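Subject: Re: [arm-bench] Gripper drops short after homing, parallel link arm
From: Arlindo Vasconcelos
Date: 2018-04-12
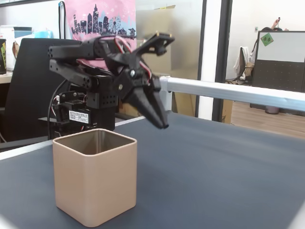 Arm at the pick position, jaws down, container to the left of the tips.

Replies are in line. I have trimmed the parts of the earlier message that were only log output.

> We have the same layout as yours: perforated brackets, a pair of
> parallel links, a two-finger gripper on the end. After homing, the
> tips come down lower than the taught height. The error is small in
> the morning and larger by mid-afternoon. Prundley re-taught all the
> points in February and it went away for a while.

Re-teaching hides the fault. If the points were good and have moved, something between the base and the tips has moved too, and new points only record where it went. Go back to the old point file before doing anything else. Keep the February file under another name, as the difference between the two tells you which joint to look at. If one joint accounts for nearly all of the change, it is a horn or a bracket on that joint. If the change is spread over several, suspect the base.

On ours it was the shoulder horn. The screw in the centre of the horn was tight but the four small ones around it were not, and the horn could rock on the bracket by a very small amount. You will not feel this with the arm powered, as the servo pushes back against your hand. Take the power off, support the arm under the links, and move it up and down by the wrist with the other hand on the bracket.

> Could it be the links? Dila thinks one of them is longer than the
> other.

It could. With a parallel pair, a difference in length shows as a change in the angle of the jaws as the arm reaches out. It does not show as a plain drop. Set the arm at short reach, put a small square against the jaws, then go to full reach and do it again. If the jaws stay square to the table at both ends, leave the links alone. If they lean, take both links off and lay one over the other on a flat surface with a pin through one pair of holes. The second pair should line up without force.

Do not adjust one link with the other still fitted. You end up with the two pulling against each other, the wrist joint goes stiff, and the shoulder servo carries the extra load all day. This would also fit what you say about the error growing by the afternoon.

> What order do you do the checks in? We have no written procedure
> here, only Ciobanu's notes, and they start at the gripper.

Start at the base and work outwards. Anything you fix at the gripper end has to be checked again if you later find play at the base.

1. Power off at the supply, with the arm resting on a block. Wait until the joints go slack before touching anything.
2. Base to frame. Check the bolts, then push the base sideways at bench height. There should be no movement at all.
3. Shoulder horn, all screws, including the small ones. Take them out one at a time, apply thread lock, and put each one back before starting on the next.
4. Elbow, the same.
5. Link ends. They should turn freely and have no side play. A thin washer is enough to take up most of it.
6. Wrist bracket.
7. Gripper pivot. Nip the bolt up until the jaws drag, then back it off until they just move freely. If it is left too tight the jaws will close late and the controller will report a missed pick when the part is there.
8. Leads. See below.
9. Power on, home, and check the tip height over a bare piece of table with a gauge block. Write the figure down.

> Our wrist lead has gone twice now, always in the same place.

Same place here. The servo leads go over the top of the arm and thread between the brackets near the wrist, and it is easy to leave too little slack there. With the arm folded back it all looks fine. At full reach the loop pulls down against the edge of the bracket plate, and the cut starts on the underside where you do not see it.

What I do now: put the arm at full reach with the wrist turned to its limit, make the loop in that position, and only then fit the tie. Fit the tie to the bracket and leave the plug free of it. Put a short piece of sleeve over the leads where they go between the plates. Then run the arm by hand through its whole range and watch that the loop does not drop in front of the jaws. Too long is as bad as too short.

The main cable down to the table edge needs its own fixing on the frame. If it hangs free its weight is taken by the first connector.

> How often should the shoulder servo be changed? Numerus said to run
> it until it fails.

I would not. It fails by getting sloppy long before it stops, and you will chase the points file in the meantime. Figures from our log:

Servo 1: removed at 1,306 hours, gear play found at check
Servo 2: removed at 3,541 hours, no fault found, changed early for the wrist rebuild

Those are far apart, and I put the first one down to the loose horn hammering the output gear. We now change at 3,000 hours whatever the condition, and check the horn screws every week. Mark the horn and the output spline with a paint pen before pulling the old servo off. One tooth out at the shoulder is a large error at the tips, and you will be back to teaching points again.

Read the label on the servo before ordering. We had a replacement arrive with the same case and the same hole spacing but a different travel, and it homed against the end stop. The label on the old unit had the right code on it the whole time.

> Last one: do you put the container in a fixture?

A taped outline on the table was not good enough, as people put it back to one side of the line or the other. I made a corner stop from two bits of angle, and the container is pushed into it by hand. Set the approach so that the jaws clear the rim with the arm at its lowest likely error, whatever you measured at step 9, plus a margin. Ours clears by the thickness of the gauge block.

If you can post both point files, old and February, along with the homing offsets, I will work out the joint differences and send them back to the list. Please send them as plain text. The archive strips anything else.

Arlindo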